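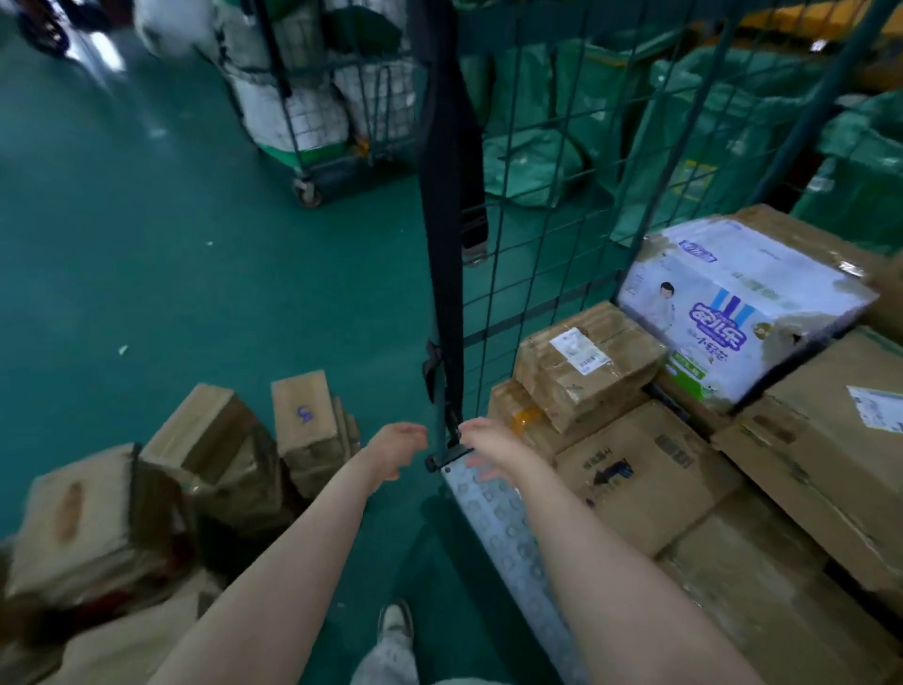
How do you keep a mesh cage cart from turning into a cardboard landslide? Big boxes at the bottom, small ones on top, strap across before you roll it anywhere.

Print this thread | E-mail this thread

ok people keep asking so. cage cart thread. everything I know from the sorting floor, typed on my break, excuse the thumbs

1/ Start with the floor of the cart. Before a single box goes in. Look at the base plate. Any bits of tape, old labels, a squashed mailer from last shift, get it out. One lump under the bottom row and the whole stack leans.

2/ Latch next. Down low, by the pole, everybody forgets it. Push it home and then give the side a proper tug. If it rattles it isn't home. Do it again

3/ I load with the latch checked FIRST. Know people who load then latch. Those people have picked up a lot of boxes off a lot of floors

4/ Bottom row: heaviest and squarest. Not the longest. Long ones go standing up against the mesh, in the corner, where two sides hold them.

5/ Tall boxes by themselves in the middle = no. Will fall over the first time you hit an expansion joint. Ask me about the joint outside bay 10. Actual canyon

6/ Diaper boxes. Everyone treats them like rocks becuase they're big. They're light! And the cardboard is thin, the corners go first. Top of the stack. Always top. A torn corner is one thing, a burst one at 4 am with little white packs all over the place is another

7/ same for anything that's a shop box with a label slapped on, no outer carton. Toys, snacks, paper towels. That printed box IS the packaging. Customer is going to see every scuff

8/ Small brown boxes: next to something, never alone at the edge. Tuck them up against a bigger one. They love to slide behind the stack and live there for 2 days

9/ Labels facing out where you can. I know. I know there's no time. But the person unloading has a scanner in one hand and a grudge. If it can't face out, face up.

10/ Can't read the language on the box? doesn't matter, read the arrows. An arrow on a carton is often the only bit you need. If you can't tell what it's for, keep it upright the way the print reads and move on

11/ Foreign print trips up new people a lot btw. They go looking for an address in it. It's just the seller's box. Address is on the shipping label, the stuck-on one. Go there first

12/ Re-used cartons. Oof. Cover the old barcode or the scanner will happily grab that one. We had one go out to the Cesden depot, come back, go out to Cesden again. Box had two live barcodes on it. Marker pen across the dead one, done

13/ STRAPS. Half the carts I get have the strap just hanging off the pole. Hanging there doing nothing. Buckle it across the open side, pull the slack, tuck the tail in

14/ loose strap end is also a wheel jammer. Seen a full cart stop dead from one. Person pushing did not stop dead

15/ Twisted strap, take the twist out before you tighten. Takes a second. A twisted one works loose on the ramp

16/ If the buckle's cracked, tag the cart and park it. Don't knot the strap. Whoever gets it next has to cut your knot and now there's no strap at all. (Mostuvel carts at our place, the clip is tiny and hates gloves. Take one glove off, clip, glove back on)

17/ hands. Fingers on the OUTSIDE of the mesh when you push. Or on the pole. Never poked through the squares. You will meet another cart

18/ Also feet!! Stand to the side when you're working the latch, not in front of the wheel. Brake on. Somebody will bump it

19/ shoes since 2 people asked. I wear whatever the site allows and has a flat grippy sole. The painted floor is lovely until it's wet and then it's an ice rink. Check your own site rules on toe caps, don't go by me

20/ Sacks vs boxes. Sacks are for the small soft stuff, mailers, clothes, flat things. Tie the neck, label where it can be seen, done. Please don't put a sack UNDER boxes. It settles as you roll and everything above tips

21/ and please don't bury a box in the sack pile. It looks like a sack pile. It gets treated like a sack pile

22/ Empty sacks, flat and folded, in bundles. Not in a heap. I say this every May when the new people start and every May there is a heap

23/ How full is full? I stop where I can still see over it. If you're peering round the side to steer, take a layer off. Two trips beats one accident report

24/ Our busiest shift was 2,969 parcels through the small line. The one before that 2,745. Difference wasn't more people. Same crew. We'd just stopped having to restack carts halfway. Thats the whole secret

25/ Rolling: push, don't pull. Pulling puts the thing on your heels. Slow down for seams in the floor, go over them straight on not at an angle

26/ Unloading is the same list backwards. Brake, strap off, top layer first. DO NOT pull one out of the middle because you spotted the one you want. Jenga rules. You lose

27/ replies: yes the Brinex tape (the yellowish stuff) does hold better in the cold room for us. No I don't get paid to say it. It's also a pain to find the end of

28/ replies: "what about wet boxes" set it aside, don't stack on it, don't stack it on anything. Goes on the problem shelf with a note

29/ replies: somebody said put the light ones at the bottom so they're "protected by the cart". no. please. no

30/ replies: the Khương cart covers, we tried them, fine for rain between buildings, annoying indoors. You can't see the labels and people forget there's a strap under there

31/ break's over, will do pallets some other time if anyone wants it. go check your latches

E-mail this thread | Print this thread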